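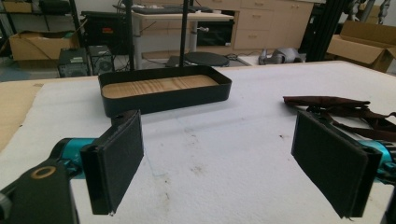

Can I join the Rukton seed library if I've never saved a seed in my life?
Of course you can, and most of our members started exactly that way.

Print this item | E-mail this item

The seed library opens again this April at the Zondurton branch, and we can't wait! Last season members borrowed 857 packets, which is more than we'd dared to hope for, and a lovely lot of them came back in autumn as fresh seed (beans, mostly, with plenty of silverbeet and a very welcome run of purple-podded peas).

Borrowing works the same as before. Take up to three packets a visit, write them in the green book by the door, and grow whatever you fancy. If your plants do well, let one or two go to seed and bring some back. If the snails get the lot, come in anyway and pick something else.

New on the shelves are 13 kinds of tomato, including a small yellow one that kept fruiting into the cold weather at the community plot on Fovum Street. The colour is gorgeous and it's terrific straight off the vine. We've also got coriander that is slower to bolt, two sorts of broad bean, and calendula for anyone who wants a bit of cheer along the path.

A word on drying, as we had some mouldy envelopes last year. Spread your seed in a single layer somewhere airy and out of the sun, and give it a stir every day or so. Big beans should snap, not bend, before you pack them. Paper envelopes are best. Please write the variety and the month on the front.

Our first swap morning is on a Sunday at 10 am, with room for 30 people around the tables. Bring seeds, cuttings, spare pots or just your questions. Kids are welcome, and there'll be a sowing bench set up for them near the back garden.

Print | E-mail to a friend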